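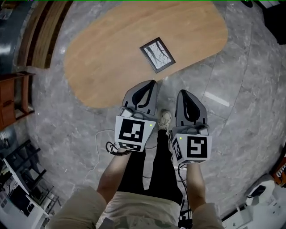
Handling Equipment Section – Technical Services, Modmont

Ditach paired hand-held grippers

Equipment reference: 3194
Location: Wesley Room
Responsible technician: Osvaldo Amaral
Bookings and training: Gervásio Vasconcelos
Page last revised: Thursday, June 20, 2019

Overview

The Ditach set consists of two grippers of the same design, carried one in each hand. Each has a white cube-shaped body with a large black-and-white marker on the front face, a narrow marker strip along the lower edge, and a pair of grey fingers fitted with black contoured pads. The set is used to demonstrate two-handed tasks to the section's Teixeira bench cell, and the two grippers are issued, serviced and stored together. A left gripper may not be paired with a right gripper from another set.

The equipment is available to staff and registered students of the section who have completed the handling induction. Visitors may use it under the supervision of the responsible technician.

Setting up

Collect the case from the equipment store and sign the log. The log number on the inside of the lid must match the reference given at the head of this page.

Lay both grippers on the table, fingers pointing away from you, and check the pads before connecting anything. Connect the left gripper first, then the right. Cables should leave the hand without tension and hang clear of the fingers. Any cable that crosses the floor is to be kept away from the place where the operator will stand, and users should look down and check this again once both grippers are in their hands.

The green light on each body comes on when the gripper is ready. If one light is on and the other is not, disconnect both and begin again with the left. Do not swap the cables between the two grippers. They are matched at calibration and a swapped pair will produce recordings that have to be thrown away.

Before work starts, hold the grippers in front of the body at waist height, keep them still and wait for the Teixeira cell to confirm that it has found the markers on both. Sleeves should be fastened or turned back so that they do not fall across a marker. Strong sunlight on the faces of the cubes can prevent detection, and on bright mornings the blinds on the window side are to be lowered.

Opening and closing check

Close each gripper fully and let it open under its own spring. The fingers should meet along the length of the pads and return without sticking. Repeat this 12 times for each hand at the start of a working day. A gripper that sticks even once is to be handed in. Please do not oil it.

Cleaning and routine care

Pads are wiped with a dry cloth after each session. Where this is not enough, a cloth dampened with water may be used, and the pads left to dry before the case is closed. Solvents of any kind lift the edges of the marker sheets and are not permitted – this includes the screen wipes kept beside the office printer.

Marker faces are not to be touched with bare fingers more than handling requires. A scratched or lifting marker must be replaced by the section, as the position of the sheet on the cube is measured afterwards and entered in the calibration record. Replacement sheets are held under stores number 1781.

Cables are coiled loosely by hand. They should not be wound round the body of the gripper, a habit which led to the replacement of both connectors in March.

Servicing

The set is withdrawn for servicing every 3 months. Mr Amaral removes the fingers, cleans the pivots, renews the pads where they have worn smooth and recalibrates both grippers against the bench cell. The work normally takes two working days, during which no substitute set is available. Dates are posted on the door of the Wesley Room and users with long recording sessions planned are advised to consult them before booking.

Users may change a pad themselves once they have been shown how to do so. All other repairs, including anything that requires the body to be opened, are reserved to the section.

Faults

Faults are to be written in the log, with the hand concerned (left or right) and what was being done at the time. An entry such as "not working" will be returned to the user for completion. If a gripper has been dropped, please say so, even where no damage can be found; it will be recalibrated before the next booking and no charge is made.

Booking

Requests should reach Mr Vasconcelos at least two working days in advance. Sessions are booked by the half day. The case is to be returned to the store by the end of the session with both grippers, both cables and the cloth.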